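The Plain Gray Bin

You own one. Probably more. They breed in the garage.

February 15, 2023

Started with a move. Apartment to apartment, Britemton to Britemton, 5 blocks, and I still managed to lose the can opener, both phone chargers and a boot. What I did not lose was anything that went in a bin. The cardboard boxes got wet, got crushed, got labeled "misc" by a person (me) who had given up. The bins just went up the stairs and down on the floor and there was my stuff.

So I went looking into bins. The gray kind, rectangular, no lid, straight sides or nearly. The kind you see behind the counter at the post office, under the bench at the bike shop, holding lemons in the back of a restaurant. Dull object. I got weirdly fond of it.

Where they come from, or mine anyway

Ranatov sells them out of a long low building past the rail yard on the edge of Britemton. Bins, shelving, tape, hand trucks. Mostly to shops and small warehouses, but the door is open to anyone who walks in. There's a catalog, and the catalog lists 1,940 items, and I would say a good part of that is containers of one sort or another. Shallow ones, deep ones, ones with a notch at the front so you can reach in when they're stacked.

And colors. They'll sell you red and blue and yellow. People buy gray. I asked at the counter why and got a shrug, then a better answer: gray doesn't show scuffs, and when you tip a bunch of small things into it you can see all of them. Black screws vanish in a black bin. White pills, white buttons, white anything goes missing in a white one. Gray sits in the middle and lets most stuff stand out.

I tried it at home with a jar of mixed hardware. True! Found a hex key I'd been blaming on a roommate from years ago.

No lid

Lids are where good intentions go. You put the lid on, you stack something on the lid, you never see the inside again until you move. An open bin gets used. You drop things in on the way past, you take things out, you notice when it's full. It gets dusty, sure. Dust is a fair price.

The exception is anything with a season. Holiday lights, wool hats, the fan. Lid on, up on a shelf, date on a strip of tape. My wool stuff goes in a lidded one in March and I don't think of it again till it's cold.

At Srisuk, the lunch place on my corner, the bins stay open all morning and nothing is in them for long. Limes in one, bundled greens in another, clean towels in a third. They come off the shelf, get set on the counter, get emptied, get rinsed, go back upside down. Nothing gets labeled. Everybody on the shift knows which is which by where it lives. I've been told the towels have been in the same spot longer than the current stove.

The table matters more then you think

Here is the thing I had wrong for years. I sorted on the floor. Sat down in the middle of it, bin between my knees, piles all around, and an hour later my back hurt and the piles had merged.

Put the bin on a table. A bare one, if you have it. Light wood is nice, because a dropped washer shows up right away, and wood is a bit softer and quieter than metal when you're setting things down all afternoon. Bin in the middle. Whatever you're sorting goes in the bin, and you pull from it, onto the table, in groups. When a group is done it leaves. Then the next.

Height is the big one. The rim of the bin adds to the table, and a deep bin on a tall table means you're lifting your elbow over the edge every single time. Shallow bin, normal table, fine. Deep bin, find something lower. I have an old desk I cut 3 inches off the legs of for this and it's the best thing I've done to any piece of furniture. Ugly job. Don't look underneath.

Floor, too. Dark carpet hides crumbs and it hides small parts just as well. I lost a watch pin in mine and found it with my foot. If the sorting table stands on carpet, keep the work well in from the edge and let the bin catch what it can.

Cords, the true test

Everyone has a cord bin. It is the worst bin. You pull on one and they all come, like a net.

Ovo, the repair cafe that sets up in the old print shop, has more cords than any place I've been. Lamps come in, toasters come in, a lot of things come in with no plug and leave with one. What they do is simple. Every cord gets a loose loop, as wide as your hand is long, and one hook-and-loop tie. No tight little bundles, no wrapping around the elbow. Tight bends are hard on the wire where it goes into the plug. Then the loops stand on edge in the bin like records. You flip through, find yours, lift it straight out. Nothing follows it.

Thick ones on the bottom or in thier own bin. Thick cable wants to be straight and will push everything else around till it gets its way. Bright colors help here, a yellow cable you can pick out from a doorway. Black ones all look the same, so those get a bit of colored tape near the plug.

I did mine in one go on a rainy afternoon. Started with 23 cords, for a person who owns, what, a laptop and a lamp. Kept maybe half. The rest went to Ovo in, yes, a bin. They kept the bin. Fair.

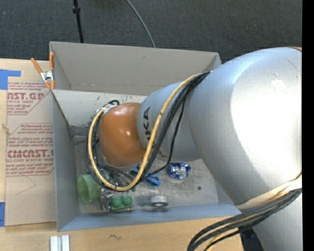
Keep a bin empty. That's my other piece of advice, and it's the hardest to follow. One bin, nothing in it, somewhere you can grab it. The minute you have that, cleaning up turns into a walk. Mug, book, sock, screwdriver, all in, then go around the place and put each one where it belongs. No bin and you're making a trip for the sock.

At Ranatov they say people come in for one and come back for more, and I believe it, and I'd also say watch out for that. A bin is a good place to put off a decision. Stack up enough of them and you've got a very tidy wall of things you don't want. I had a bin that was nothing but instruction booklets. For a stove I never owned. It was neat, though.

Taking care of them

Not much to do. Warm water, dish soap, a soft brush for the corners. Dry them upside down, tilted, so the rim isn't sitting in a puddle. Skip the scouring pads, the scratches hold dirt. Sticker glue comes off with cooking oil and patience, more oil then patience in my case. Check the corners once in a while if you load them heavy. A crack at a corner only gets longer, and it'll pick the stairs to do it on.

Don't store them inside each other dirty. They'll stick, and then you're out in the driveway with one foot on a bin, pulling.

Sizes, quickly

Get them all the same footprint. Different depths, fine, but the same length and width, so they stack and so they fit the same shelf. Measure the shelf first. I didn't. I have two lovely bins that live on top of the fridge and one that holds the bathroom door open.

Ranatov will let you carry one out to your car and see if it fits in the trunk before you pay. Leave your keys at the counter - the other set, if you drove.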